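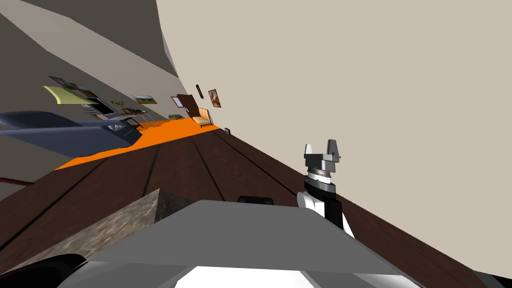

**Why do so many small towns still run their own water supply?**

Most of them began before a regional network existed, and the arrangement has remained in place as long as the source was clean and the pipes could be kept in repair. Local control also allows a town to set its own rates and decide when to replace a main.

Brestcombe is such a town. Its supply comes from two springs on the slope above the Dirnar valley, joined by a short collecting main that feeds a covered reservoir at the upper end of the settlement. The water moves by gravity for most of its journey. Only the houses along the ridge road depend on a pump, which operates chiefly at night, when demand is low and the upper tank can be filled before 6 a.m.

The system serves 286 connections. A larger utility would regard that as a single district, to be looked after by a crew that also covers several others. In Brestcombe it is the whole undertaking, and its accounts, repairs and testing are managed from one office behind the town hall. Bills are issued every quarter. Residents who wish to dispute a reading may ask for the meter to be checked, and the fee is returned if the meter is found to be at fault.

## The age of the pipes

The oldest mains are cast iron. They run beneath the market street and down to the bridge, and their condition varies a good deal from one block to the next. Sections laid in gravel have lasted well. Those laid in the heavy clay near the river have suffered, as the ground there swells in wet winters and shrinks in dry summers, and the joints move with it.

Nearly 40 percent of the water leaving the reservoir was once lost before it reached a meter. The figure led the town to adopt a plan of replacement in stages, beginning with the clay section and working uphill. Each stage is timed for the period between the spring rains and the first frost. The bridge crossing was left for a separate contract, because the pipe there is carried in the deck and traffic must be diverted through Temba while it is exposed.

Leak detection is largely a matter of listening. Work is done in the early hours, when the streets are quiet and household use has fallen away. A steady flow past the district meter at 3 a.m. is a sign that water is going somewhere it should not. The search then proceeds valve by valve, with each section closed in turn until the flow drops.

## Joining a larger network

The question of merger has been raised more than once. The neighboring town of Jemen gave up its own supply and now buys water in bulk through a trunk main from the regional authority. Jemen's wells had been troubled by nitrate for many years, and treatment would have cost more than the town could reasonably borrow. Its residents pay a higher standing charge than those of Brestcombe, although they are no longer asked to limit garden watering in August.

Brestcombe's springs have not presented the same difficulty. The land above them is rough pasture and woodland, and an agreement with the landowners restricts the spreading of manure within the catchment. Samples are taken at the springs, at the reservoir and at a rotating list of kitchen taps. Results are posted at the town hall and mailed on request.

Drought is the greater concern. The lower spring is slow to respond to rain and equally slow to fail, while the upper one can fall sharply within a few weeks. In a dry year the two together barely meet summer demand. An emergency link to the Temba main has been designed and the route surveyed, but construction awaits a decision on how the cost should be shared between the two towns.

## What households are asked to do

Property owners are responsible for the service pipe from the boundary to the house. Many of these pipes are older than the mains they connect to, and some are lead. The town replaces its own portion without charge whenever an owner agrees to replace the remainder, and applications are accepted at the office from January onward. Work is scheduled by street, so that the road surface need be opened only once.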